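Household Care Guide: Woven Baskets and Fabric Liners
Issued by the Chidiac Home Resource Office

Woven baskets are widely used for toys, table linens and bathroom supplies. With regular attention they remain in good condition for many years. The following guidance applies to baskets of willow, rattan, seagrass and similar plant fibers.

Routine dusting
Remove all contents before cleaning. Vacuum the weave with a soft brush attachment, working from the rim toward the base. Plush toys shed fibers and should be shaken outdoors before they are returned to a lined basket.
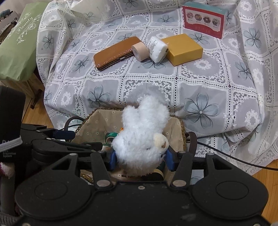 Washing the liner
Untie or unbutton the liner and check the care label. Most cotton liners may be machine washed in cold water on a gentle cycle. Printed fabrics should be turned inside out and kept apart from dark items. A new liner may shrink in its first wash; households that sew their own should wash the fabric before cutting. Dry flat and iron while slightly damp.

Treating stains on the weave
Mix 2 teaspoons of mild dish soap into a quart of lukewarm water. Apply with a cloth that has been wrung out well. Do not soak the basket. Allow it to dry in moving air, away from heaters and direct sun, before refitting the liner.

Shallow trays
Trays collect crumbs along the inside edge and should be emptied weekly. Loose ends in a braided rim may be tucked back with a blunt needle and secured with a drop of clear craft glue.

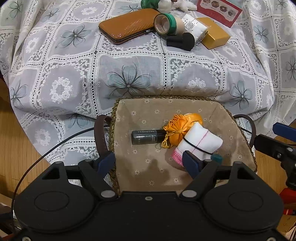
Woven tray with braided rim and floral liner.

Storage
Do not stack heavy items inside an empty basket. For related guidance, see Leaflet 11, Table Linens.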